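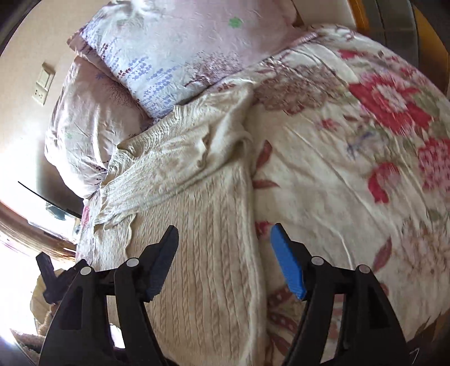
To: Members of the Regional Textile Care and Collections List
From: Wing-sze Yang, Collections Office, Plerkcombe Museum of Dress
Subject: Re: Storage of heavy knitwear - revised guidance and loan arrangements

Dear colleagues,

Thank you to the members who replied to the notice circulated in July. The office has read every reply, and the points below take the place of section 4 of the earlier guidance. The remaining sections stand as issued.

For convenience, the message that prompted most of the discussion is repeated here.

> The Idden branch holds 105 hand-knitted garments, most of them
> heavy cabled pieces from the fishing families. Section 4 tells us
> to store all knitwear flat and in a single layer. We do not have
> the drawers for this. At present the garments are folded in
> thirds and stacked, and we see creasing along the fold lines at
> the shoulder and the lower body. Would rolling be acceptable? We
> would also like to know whether the limit on stacking applies to
> garments that are lent out and returned within the same season,
> as ours often are.
>
> Finally, two of our members were taught to wash a garment before
> it goes into storage and two were taught never to do so. We would
> be grateful for a ruling.
>
> Idden Branch, Collections Desk

On the first question, the office accepts that single-layer storage is beyond the means of most branches. Plerkcombe itself holds 608 knitted items and can give a drawer to fewer than half of them. The revised wording allows a stack of two garments, provided that the heavier piece is at the bottom and a sheet of unbuffered tissue lies between them. Stacks of three or more should be broken up as space allows. Branches are not expected to complete this work before the next annual return.

Folds should be padded. A loose sausage of tissue placed inside each fold is enough, and it should be replaced when it has gone flat. Sleeves should be brought across the front of the body and should not be bent back on themselves at the elbow. Where a garment must be folded more than once, please move the fold lines a little each time it is handled, and write the date on the card in the drawer.

Rolling is suitable for shawls, scarves and flat panels. It is not recommended for garments with sleeves. The seams sit unevenly on the roller and the cables on the inner turns are pressed out of shape. Several members wrote in favor of rolling sweaters around a wide tube, and the office has looked again at the matter, but the results at the Sönmez Collection were not encouraging. Of the eight garments rolled there, all showed distortion at the armhole when they were opened.

Hanging remains unacceptable for any knitted garment, including for short periods before display. This applies equally to padded hangers.

On the second question, garments on seasonal loan are to be treated in the same way as those in permanent storage. The period between loans is often longer than planned - one branch reported a sweater that had been waiting on a transit shelf since the previous winter. Borrowers should receive the garment in the box in which it will be returned, with the tissue already in place and a short note on how to fold it.

On the third question, the office cannot give a single ruling. A garment in good condition that has been worn should be cleaned before storage, as perspiration and food stains attract moths and darken with time. A garment that has never been worn, or that is valued for the evidence of its use, should be left alone. Oiled wool must not be washed under any circumstances without advice. If there is doubt, please write to the office with the accession number and wait for a reply.

Where washing has been agreed, cool water and a neutral detergent should be used. The garment must be supported from underneath whenever it is lifted. It should be dried flat on toweling, away from direct sun, and measured before and after at the chest, the back length and both sleeves. The measurements belong in the object file.

Several members asked about supplies. The grant from the Brerkix Fund this year is $3,100, and it will be spent on tissue and lidded boxes. Branches may apply by letter, stating the number of garments held and the size of box required. Requests for shelving cannot be met from this grant. Applications from branches that received boxes last year will be considered after the others.

Moth traps will continue to be sent out from Plerkcombe in the usual way. Please return the count sheets even when the traps are empty, as a blank sheet is also a record. Lavender and cedar may be kept in storerooms if members wish, but they should not touch the wool and they do not replace inspection.

The revised section will be posted to branches with the next set of count sheets. Corrections may be sent to the list or to the office directly.

Yours faithfully,

Wing-sze Yang
Collections Office, Plerkcombe

Shared 8 times
3 comments

Idden Branch: Thank you for the clear answer on stacking. We will need more boxes than we thought and will apply by letter.

Reader in textiles: Does the rule on oiled wool also cover socks and mittens? Ours came in with the sweaters and are on the same cards.

Collections Office: Yes, it covers all oiled wool regardless of size. Please give the mittens their own cards when time permits.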